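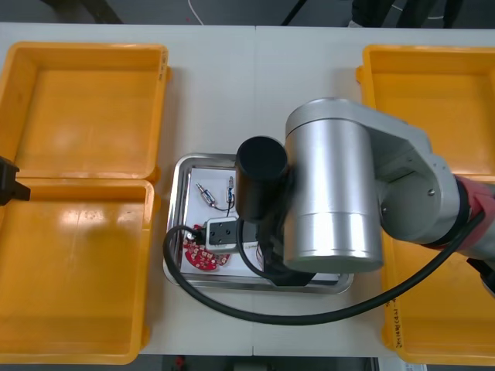
Bench & Sorting > Boxes, trays, small parts

Trokard hinged parts box, yellow - and the steel tray that goes between

Thursday, January 1, 2026
By Lungile Rampersad

Back in stock, both of them. Sold as a bench set or seperately, same as before.

The box first. Yellow plastic, hinged lid, thick raised rims, rounded corners. Lid folds right back and lies flat enough to use as a second compartment, so one box gives you two places to put things. Shallow side for the bits you want to see, deeper side for the rest. Takes marker pen well - write your batch number straight on the rim, or use a small printed label if your handwriting is like mine.

No dividers. People ask every August when the colleges order. If you want dividers look at the Rendar, different box, dearer.

The tray. Stainless steel, rectangular, raised lip all round with rounded corners. Put a sheet of white paper in the bottom and small parts show up a lot better than on bare steel, which is shiny and catches the light. Paper gets grubby, change the paper. Wipe the tray.

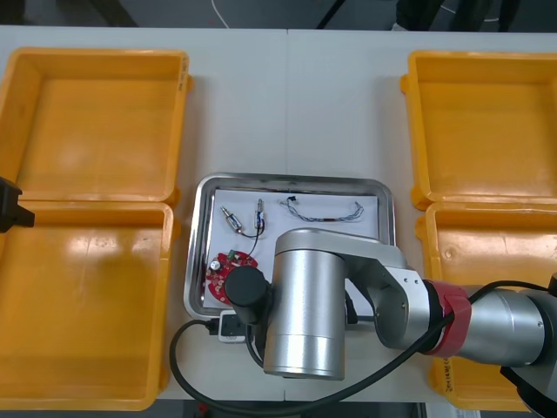
Connectors, short bits of cable, a round board with its components already on, that sort of job is what most of our customers buy the set for. Work in the middle, box either side. Done one way, not done the other, or good and faulty, up to you. Needs a decent width of table with both boxes open, so measure first. We've had two sets come back from people with narrow desks.

Not antistatic. Please read that again if you handle bare boards, it is plain plastic and plain steel and we don't sell it as anything else. Lerato Mtshali on the trade desk can quote for the Atau mats to go under, ask her before you order as they ship from a diffrent warehouse.

Set: 2 boxes, 1 tray. Paper not included.
Set price: R900
Tray only: on request
Spare hinge pins: R30 a bag
Weight limit per box, lid shut: none given by the maker, so don't stand on it

Stock today 80 sets. Next lot when Mthembu deliver, no date yet.

Cleaning - warm water, washing up liquid, soft cloth. No thinners on the yellow, it goes cloudy. Marker comes off with a bit of spirit if you do it fairly soon, old marker leaves a ghost.

Returns in the original carton please, lids closed and taped. Collection from the counter is fine, bring the order number.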